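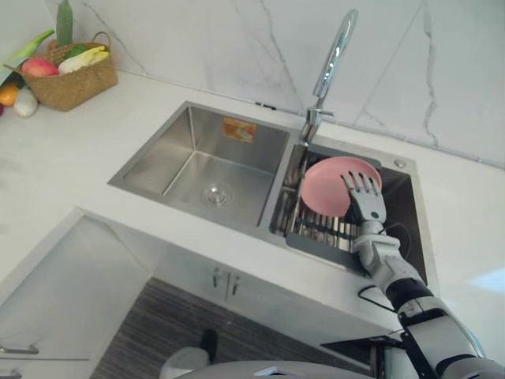 The Kavier equatorial mount follows the sky by turning on one axis, the right ascension (RA) axis, which must point at the celestial pole. The second axis, declination (Dec), stays still once the telescope is on target. Each axis carries a setting circle. The Dec circle is a flat disc that stands on edge, as the pink plate does against the drying rack, and its scale must be read square on. Reading it from above or from one side gives an error that carries over into every later step. This section covers leveling, balancing, polar alignment and the first star alignment. It assumes that the tripod, mount head and counterweight shaft have been assembled as described in Section 3.

4.1 Before you start

Do the first run through this section in daylight, with no power connected. Everything up to the end of 4.3 can be practiced indoors. Polar alignment needs a clear view of the pole, so pick a site with no roof or tree in that direction. Grass and packed soil are better than decking. A deck moves when someone walks on it, and the movement shows in the eyepiece.

You will need:
The hand controller and its coiled cable
The 12-volt supply or a charged battery pack
The hex key stored under the accessory tray
A low-power eyepiece and, for 4.6, an eyepiece with crosshairs
A red flashlight

CAUTION: Never point the telescope or the finder at the Sun. Leave both front caps on during daylight practice.

4.2 Setting and leveling the tripod

1. Place the tripod with the leg marked N toward true north. In the Southern Hemisphere, point the same leg toward true south.

2. Extend all legs by the same amount. Leave some travel in each one for leveling. A shorter tripod is a steadier one, so do not extend the legs further than you need.

3. Press each foot into the ground. On pavement, use the rubber pads.

4. Look at the bubble level on the mount base. Loosen one leg clamp at a time and adjust until the bubble sits inside the ring.

5. Tighten the clamps, then check the bubble again.

6. Raise the accessory tray until it presses against the leg braces, and lock it.

NOTE: A compass points to magnetic north. Look up the magnetic declination for your area and correct for it. Keep the compass away from the counterweights while you take the reading.

NOTE: Leveling does not need to be perfect. A small error in level can be taken out with the altitude and azimuth bolts. It does make those two adjustments affect each other, and alignment takes longer.

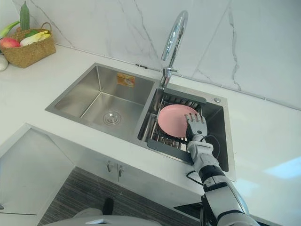
Do I have to repeat the polar alignment if I pick up the tripod and put it back in the same spot?

Repeat it every time the tripod leaves the ground. Even when the feet go back into their own marks, the RA axis will have shifted enough to notice at high power. Leveling usually needs only a touch.

4.3 Balancing the two axes

A mount that is out of balance will track unevenly and may strip the RA gear. Balance with everything fitted that you plan to use, including the finder, diagonal, eyepiece and dew shield.

1. Fit the counterweight and the safety screw at the end of the shaft before you fit the telescope. Remove them in the opposite order when you pack up.

2. Clamp the telescope in the saddle. Both saddle knobs must be tight.

3. Hold the counterweight shaft with one hand. Release the RA clutch and swing the shaft until it is horizontal.

4. Let go slowly, keeping your hand close. If the shaft drops, slide the weight toward the mount head. If the telescope drops, slide the weight outward.

5. When the shaft stays where you leave it, tighten the RA clutch.

6. With the shaft still horizontal, hold the tube and release the Dec clutch. If the front of the tube sinks, slide the tube backward in the saddle. If the rear sinks, slide it forward. Support the tube the whole time the saddle is loose.

7. Tighten the Dec clutch and the saddle knobs.

CAUTION: A falling counterweight can break a foot. Do not slide the weight with the shaft pointing down unless the safety screw is in place.

4.4 Rough polar alignment

1. Return the mount to the home position. The counterweight shaft points down and the tube points along the RA axis.

2. Find the latitude of your site and set it on the altitude scale with the front and rear altitude bolts. Always loosen one bolt before you tighten the other. Forcing both together bends the bolts.

3. Look along the RA axis toward the pole. In the Northern Hemisphere, Polaris should be close to the line of the axis. Turn the azimuth knobs, not the tripod, to bring it nearer.

4. For visual use at low power, this is enough. Go to 4.7.

The altitude scale is a guide only. It is marked every 2 degrees and should not be relied on for anything finer.

4.5 Using the polar scope

Polaris does not sit exactly at the pole. It moves around it in a small circle once a day, and the reticle in the polar scope shows this circle. The hand controller works out where on the circle Polaris should be for your time and place.

1. Remove the cap from the front of the RA axis and the cap over the polar scope eyepiece. Rotate the Dec axis until the opening in the shaft is clear.

2. Turn on the power. Set the reticle light to its lowest level.

3. Enter date, time, time zone and site. The controller expects the date as month/day/year, with two digits for month and day, for example 07/01/2019. If daylight saving time is in effect, set it to YES. A mistake of one hour here puts Polaris in the wrong part of the circle, and is the most common cause of poor alignment reported to the service desk.

4. Choose ALIGN, then POLAR SCOPE. The display shows a clock position.

5. Focus the polar scope by turning the eyepiece ring until the reticle is sharp.

6. Using only the altitude bolts and azimuth knobs, move Polaris to the clock position shown.

7. Tighten the bolts and knobs a little at a time, going from one to the other. Look again after each turn. Polaris often moves as the last bolt is tightened.

8. Replace both caps.

NOTE: The image in the polar scope is upside down. The clock position on the display already allows for this. Do not correct it twice. 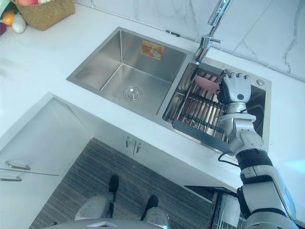

Double-bowl sink with drying rack in the right bowl.

4.6 Drift alignment

Drift alignment is slower than the polar scope and more exact. Use it for long exposures, or where the pole is hidden. The telescope should have been outside for at least 30 minutes so that its temperature has settled.

The directions given below are for the Northern Hemisphere. Turn the crosshairs so that one line runs north and south in the eyepiece. To find which way is north, nudge the tube toward Polaris. Stars will leave the field on the south side.

Azimuth

1. Choose a star close to the meridian and close to the celestial equator. Center it on the crosshairs.

2. Let the mount track. Ignore any movement east or west. Watch only for drift north or south.

3. If the star drifts south, the axis points too far east. Turn the azimuth knobs to move it west.

4. If the star drifts north, the axis points too far west. Move it east.

5. Center the star again and repeat until no drift can be seen in around 100 seconds.

Altitude

1. Choose a star low in the east, close to the celestial equator, and clear of the haze near the horizon. Center it.

2. If the star drifts south, the axis is too low. Raise it.

3. If the star drifts north, the axis is too high. Lower it.

4. Repeat until the drift stops, then go back and check azimuth once more.

If the eastern sky is blocked, use a star in the west and reverse the two altitude corrections.

4.7 Star alignment

Star alignment tells the controller where the telescope is pointing. It does not move the RA axis and will not repair a poor polar alignment.

1. Confirm that the mount is in the home position and both clutches are tight.

2. Choose ALIGN, then 2-STAR. The controller offers a list of stars now above the horizon.

3. Pick a bright star and press ENTER. Keep cables and clothing away from the mount while it slews.

4. When the mount stops, use the arrow keys to center the star in the finder, then in the eyepiece. Finish each move with the UP and RIGHT keys to take up the slack in the gears. Press ENTER.

5. Do the same with the second star. Pick one on the same side of the meridian and well apart from the first.

6. Wait for ALIGNMENT GOOD to appear. If ALIGNMENT FAILED appears, check the date and time entries before you repeat the steps. The wrong star is the next thing to suspect.

CAUTION: Do not release a clutch after this point. The controller cannot sense movement made by hand, and the alignment will be lost.

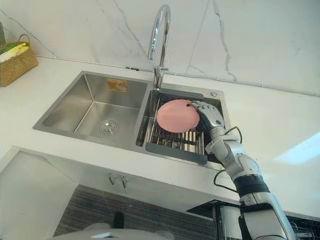 Pink plate above the metal rack, right basin.

4.8 Parking and shutdown

1. Choose UTILITY, then PARK. The mount returns to the home position and stops tracking.

2. Wait for SAFE TO POWER OFF, then switch off at the mount. Pulling the plug first may lose the saved position.

3. Cap the telescope and finder. If the optics are dewed, leave the caps off indoors until the glass has dried by itself. Do not wipe it.

4. Take off the telescope, then the counterweight.

If the tripod and head stay outside under a cover, the parked alignment can be used on the next night. Choose RESUME at power-up and check it against one bright star. For cable faults and error codes, see Section 7.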